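Exceptions

The returns bench at Prulden ran from the roller door to the lunchroom wall, and for most of its life it took four people. When the arm came it was bolted down at the door end, and the four people became two on days and one on nights. The one on nights was me.

My title changed from returns grader to exceptions handler. The pay code did not change. The work order said that the arm would sort peripherals into totes by class, and that I would clear whatever it declined to sort. A declined item raised a ticket. A ticket had to be closed within 17 minutes, or it went to the Plalberg office, where it became somebody's morning.

The bench was dressed to look like a desk. The software had been trained on desks, and the vendor, Noren, would not sign off on bare steel. So we had a flowered cover over the top and a wire organizer full of stationery at the back, and I was told not to tidy either one. I had been tidying benches for eleven years. I kept my hands in my pockets for the first week.

The monitor beside my stool showed the wrist view. I got used to seeing my own bench from a few centimetres up.

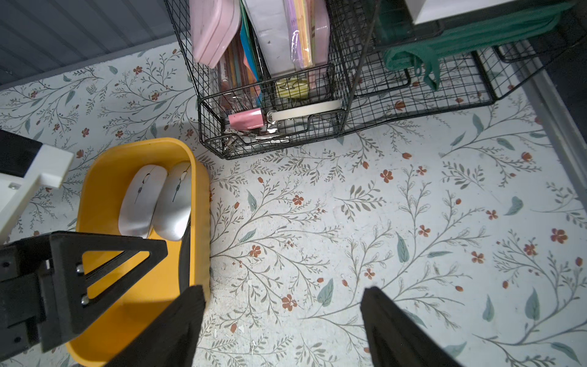 Yellow tote, mice, start of a run.

The procedure was four pages long. Step one was to confirm the tote. Step two was to confirm the class. Steps three to nine belonged to the arm. Step ten was mine, and it read: Operator to resolve.

In the first month it raised 39 tickets a shift. I kept a tally in the back of the maintenance log, in pencil, under headings. Refused grip. Wrong class. Double pick. Item not found. The last heading covered anything that had rolled under the organizer. I would reach in, move the item eight centimetres, press the green key and step back over the line. Each press was recorded as a correction, and the corrections went back to Noren overnight. By December the count was down to six.

I understood what the curve meant. It had been explained at the briefing, with a slide. The axis on the left was tickets and the axis on the bottom was weeks, and at the point where the line met the bottom there was a small drawing of a flag.

The other thing that changed was the noise. With four people there had been a radio, and an argument about the radio. One grader used to read the fault notes out loud, the ones customers taped to their returns. Mouse double clicks when I am sad. Mouse smells of soup. She did them in voices. The arm did not read notes. The camera classed a taped note as packaging, and packaging went down the chute. I found this out from the chute count, which had climbed by 69 pieces in a week with no change in volume.

I put in a request to have notes held back. The Plalberg office asked what the value was. I wrote that a note sometimes described the fault. They replied that fault was assessed at test, downstream, and closed the request. It took them less than 17 minutes.

After that I started pulling the notes by hand, before the totes went up. This was not in the procedure. It added 40 seconds a tote and I made it up by eating at the bench. I kept them in a Yuan brand tea tin, which had come with the building as far as I know, and when the tin was full I began on a shoebox.

The run in question started at ten past two in the morning. It was a small lot of mice, all one class, nothing difficult. I had been through the tote already. The arm went in and stopped.

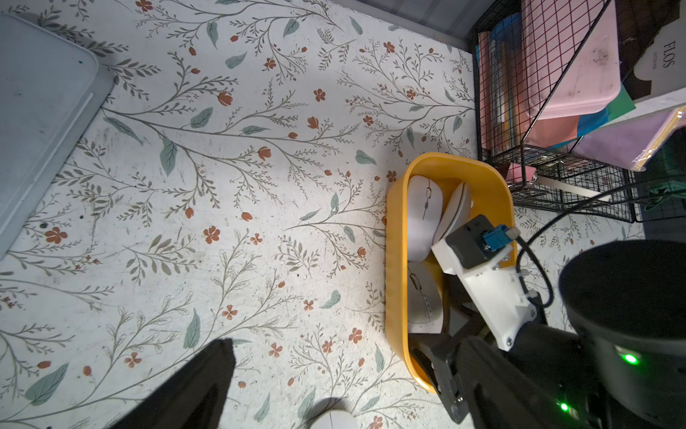
No ticket came up. I checked the ticket screen, then the wrist view, then the lamps. Green, both of them. Force was within limits and the finger was holding position beside the mouse with the drawing on it. The cycle timer went on counting. I gave it the three minutes required under section two and wrote down the time.

A drawing on a shell was a known nuisance. The camera looked for the line of the buttons, and ink confused the line. The proper outcome was a refused grip and a ticket. What I had was an arm that had neither gripped nor refused. The fault table had no row for that.

I could have pressed the green key. It would have logged a correction, and the next time there was a drawing the arm would have known to carry on. I thought about the flag on the slide.

I pressed pause, which logs nothing. I stepped over the line, reached past the finger and took out the mouse. Somebody had spent a while on that drawing. I set it on my side of the bench, next to the tea tin, and went back to the stool.

When I released the pause the arm finished the lot in four minutes. The screen asked me to reconcile the count, which was one short. I entered the reason code for operator removal, 3465, and the field beside it, marked Comments, came up blank with the cursor blinking. It was optional. I had never seen anyone fill it in.

I typed: Held for reading.

The system accepted it. At a quarter to three the next tote came up, and I started checking it for tape.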